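# Budgeting for the second arm

25 April was the date I had set myself for closing the equipment list, and I have missed it by a little, mostly over a cable chain. The money is fixed at £2855 for everything that is not already in the workshop. I wrote the first version of this list in March and nearly every line on it has changed.

The arm is the easy part. I am staying with the same pattern as the first one, bought as a kit from Dokavix, as I already hold spare brackets and know which screws work loose. The kit costs £1000 without a power supply. Ultan Hegarty argued for the next size up, which has more reach and a better elbow joint, but it would mean a deeper bench and I don't have the wall space.

Grippers took longer. The job is bakery handling at small scale: pick up a roll, put it in a basket, leave the crust as it was. Rolls are awkward to budget for. They weigh very little, so payload figures on a data sheet tell you almost nothing, and they vary in length and stiffness from one batch to the next. What matters is how gently the fingers close, how far they open, and whether they let go cleanly over a basket with a raised rim.

I priced two options. Pluvthorpe sell a soft pneumatic gripper that suits food very well, but it needs a compressor, a regulator and a valve block, and with those added it comes to £700. A second set of tapered fingers on an electric drive costs far less and needs nothing but a spare channel on the controller.
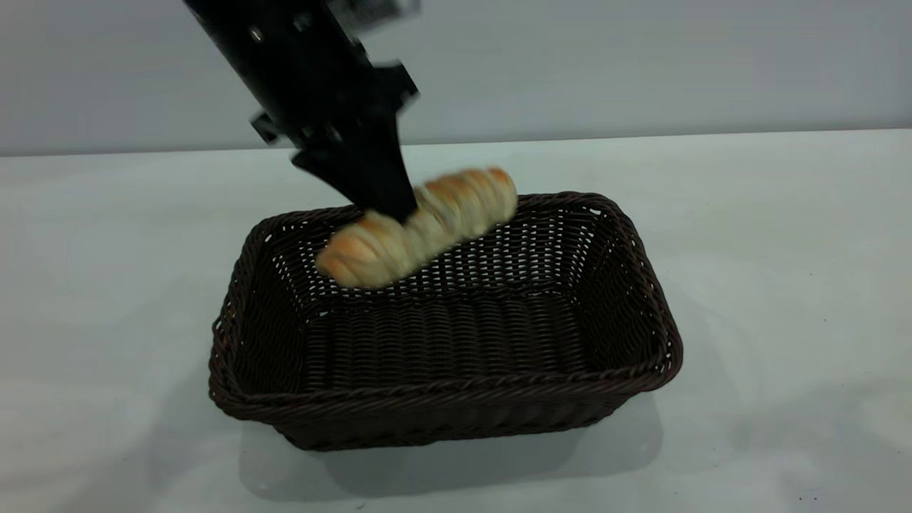 I have gone with the electric drive. The pneumatic one stays on the list for next year, with the compressor as a separate line so that it can be argued about separately. If the second arm ends up on filled pastries I will probably regret the order I did this in.

Some smaller items that were missing from the March version:

- Power supply, sized for both arms moving at once. The old one was sized for one arm and a bit of optimism.
- Emergency stop, wired to cut both arms. Do not buy the cheapest.
- Cable chain. Still undecided between open and closed links.
- Spare finger tips. Treat these as a consumable and order them with the arm, or you pay delivery twice.
- Baskets. Buy them all from one batch. A small difference in rim height means teaching the drop position again.
- Bread. It needs its own line, as test rolls go stale and a stale roll grips differently.

The controller question is settled by what I already own. The Kao board has spare outputs and its software handles two arms, though the manual is thin on how they share a work area. Starkavow quoted for a proper cell controller and it is a nice piece of equipment, but it would have taken most of the budget and left me with nothing to control.

I have also kept back a sum for things I have forgotten. Last time that went on bench feet, a longer network cable and a replacement for a servo I had wired backwards - the servo was the most expensive of the three.

Lead time on the kit is quoted in weeks and I am planning on double. The bench top gets drilled first, then the power supply goes in, and the existing arm moves to its new position before the other one is unpacked. Ultan has the drilling template and I need it back.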